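Home | Ask | Phones | Tablets | Backup & Sync | Log in

Notes missing after moving to a new phone, how do I get them onto the computer?

Posted by Linnea Dalen, 2021-03-07
Viewed 3225 times

I have used the Norix notes app for years. It has everything in it: recipes, meter readings, what the vet said, lists of things to pack. I got a new phone last month and signed in with the same email, and most of the notes came over. The ones in two of my folders did not. The folders are there by name but when I open them they are blank.

The old phone still works and still has all of the notes in it. In the settings it says 87 notes under "On this device" and the rest under "Account." I don't know what the difference is or how they ended up split like that. I never picked one or the other that I remember.

What I want is to get those notes off the old phone and onto my computer, as plain files if I can, and then onto the new phone. I would like to keep the dates on them. Some of them have photos in the middle of the text and I want to keep those too. I do not want to email them to myself one at a time. The computer is a Windows laptop.

I have already tried signing out and in again on the new phone. I have not signed out on the old one because I was afraid to.

12 people have this problem too

Radomír Kollár
Good that you did not sign out on the old phone. Leave it signed in until you are finished.

Notes under "On this device" are stored only on that phone. The app puts new notes there if sync was off at the time, and it does not move them later when you turn sync on. The folder names do sync, so you see the folders on the new phone with nothing in them.

To get the notes out as files:

1. Charge the old phone and connect it to wifi.
2. Open the notes app, go to Settings, then Storage, then On this device.
3. Tap the three dots and choose Export all. Do not choose Share, it only does one note.
4. Under Format pick "Text with attachments." The plain text choice drops the photos.
5. Save the zip file to the Downloads folder on the phone.
6. Plug the phone into the laptop with a cable, choose File transfer on the phone screen, and copy the zip over.
7. Unzip it and open a few notes before you do anything else.

Each note is a text file and its photos sit in a folder with the same name. The created date is written on the first line of the text file. The date Windows shows will be the day you exported - that is normal and you can't change it in the app.

To get them onto the new phone, go back to the same Storage page on the old phone, select the notes and choose Move to account. Do it in smaller batches. Mine stopped halfway when I selected everything, and I had to close the app and start over from where it left off. When the count under "On this device" is zero, open the new phone and pull down to refresh.

If Export all is gray, the app needs an update.

Helpful (41)

Sixten Granström
just use Cirillo, it imports everything and its free. never had a problem

Helpful (2)

Ulla Dahlgren
Radomír's steps are right for the text. I want to add something on the photos, as I lost some of mine the first time.

Photos in a note are saved in one of two ways. If you took the picture from inside the note, the picture is in the note and will export. If you picked it from the gallery, the note may only hold a link to it, and the export will have a blank where it should be. Check a note of each kind before you move the rest. The one I check with is my note on setting up the cat's box, with a picture pasted in the middle, and I open it on the laptop to see that it comes up whole: the blue tray, the gray litter, the white scoop lying on top and the little red thing next to it. If the picture is missing, open the note on the old phone, press and hold on the photo and choose Keep a copy in note, then export again.
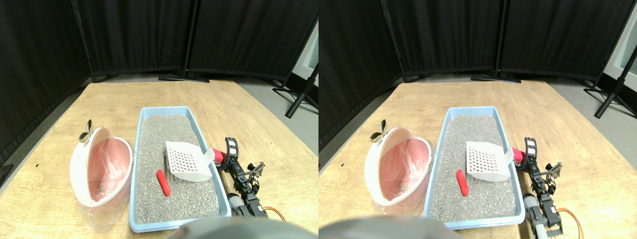

Checklists also change. The boxes come out as square brackets, with an x in the ones you had ticked. They still read fine, and if you import them again later the app turns them back into boxes. Tables come out badly. I had only a few and took screenshots of them.

Once the files are on the laptop, make a second copy on a USB stick or somewhere else before you delete anything from the phone. I would keep the old phone as it is until April at least, in case you find something that didn't come over.

Helpful (19)

Comments (4)

Linnea Dalen: Thank you both. Export all was gray so I updated and then it worked. The zip is on the laptop now. Some photos were blank like Ulla said and I am going through those notes tonight.

Aoife Phelan: Does this work on a tablet? My Storage page has no three dots, only a Manage button.

Radomír Kollár: On a tablet it is under Manage, then Export. The rest is the same.

Sixten Granström: cirillo does tables too

Share (6) | Follow this thread | Report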